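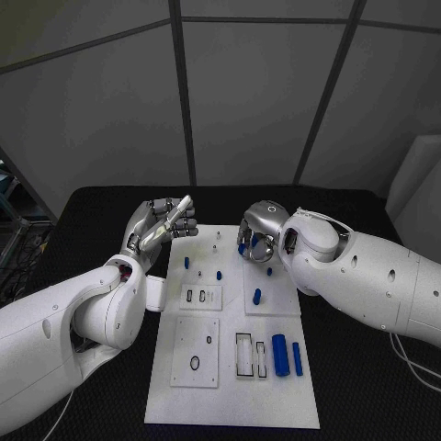

Unit 4: Pegs, Collars and the Sorting Board

Reading time: 3 min

These notes go with the bench session on small-part assembly. Bring them with you, along with the tolerance sheet from Unit 3. Radka Golob takes the morning group and Masaru Sugawara the afternoon group. Both groups do the same work.

1. The board

The board is long, white and laid flat, with its short side facing you. Work is done from both long sides. The parts used in this unit are:

- white pegs, which stand upright in the upper part of the board
- a longer white rod, handled separately
- blue cylinders, called collars in these notes
- square white plates, used as rests for a part that is waiting

The table is padded. Put a dropped part back on the board straight away, as small pieces roll into the seam at the back and are hard to get out.

2. Starting layout

The collars are spread over the upper half of the board and do not start in a row. They may be standing or tilted. A tilted collar on a plate counts as a valid start, and you should be ready to pick it up from there. The pegs are not evenly spaced either. One sits lower and slightly to the left of the others, and it is shorter. Most wrong placements in last January's class were on that peg.

3. Order of work

a) Check that every peg is upright before touching anything else.
b) Pick up the rod and keep it clear of the board. Hold it at a slant so that the lower end does not knock the collars.
c) With the other side, take the blue pieces nearest to you.
d) Lower each collar from directly above its peg. Let go only when it is fully seated.
e) Deal with the tilted collar last. Stand it upright on its plate, then lift it.

4. Common faults

Gripping too low. The collar cannot go down fully with fingertips under it. Take it by the upper third.

Crossing over. Reaching across the middle of the board blocks the view of the pegs. Each side keeps to its own half unless the step says otherwise.

Knocking the rod. If a peg is touched, stop and go back to step a.

5. Marking

The unit is marked out of 18. A collar left tilted on a peg loses one mark, and a collar off the board loses two. You have 300 seconds per run, and the best of your runs is the one entered.

6. Before next time

Read the Watiso handout on plate fixtures, page 31 onwards. Write half a page on why the shorter peg is harder to load than the others, and hand it to whoever takes your group.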